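Lekora place setting set: fine for the money, mostly

4 out of 5

Bought in July for the small table, needed something quick that wasn't all white. Been using it daily. Notes below, typing fast, sorry.

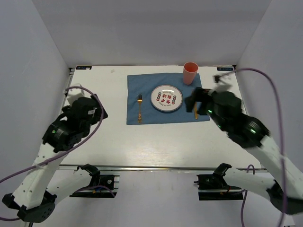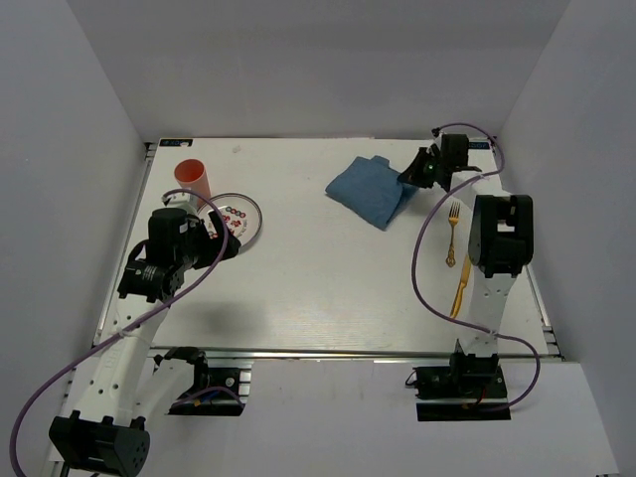
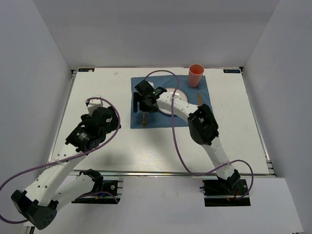 Lekora set, white table.

Plate first. Round, white, good size for a real dinner, pasta doesn't slide off. Mine gets used for toast more than anything. Dishwasher so far OK, bottom rack. No chips.

Fork and knife are gold colored. Was worried they'd look cheap. They don't, from a normal distance anyway. Knife is so-so. Butter, pancakes, soft chicken, fine. Steak, forget it, get out a proper one. Fork is the better of the two, nice weight in the hand. Hand wash these, the box says so and my sister in law ruined a diffrent gold set by not listening.

Cup is pink and tall. Easy to grip. Tips if you bump it when it's nearly empty, so keep it up past the knife and away from elbows. Holds enough for one glass of juice and then you're up again. My kid claimed it day one so that's that.

The blue cloth. OK this is where the star went. Wrinkles if you look at it. Edges don't sit totally straight even after ironing, and I did iron it, twice. Color is great though and hasn't faded in the wash. I use it as a placemat, too stiff for a napkin if you ask me. Would buy a second one if they sold it seperately, they don't.

Shipping took 14 days, which is too long for one plate and a cup. Emailed, got a reply from Kelly Pearce the same afternoon, very nice, box showed up two days later. Nothing broken.

Looked at the Sastell one too. Prettier plate, no cup, costs more. Stuck with this.

Would get again for a kid's room or a first apartment. Not for company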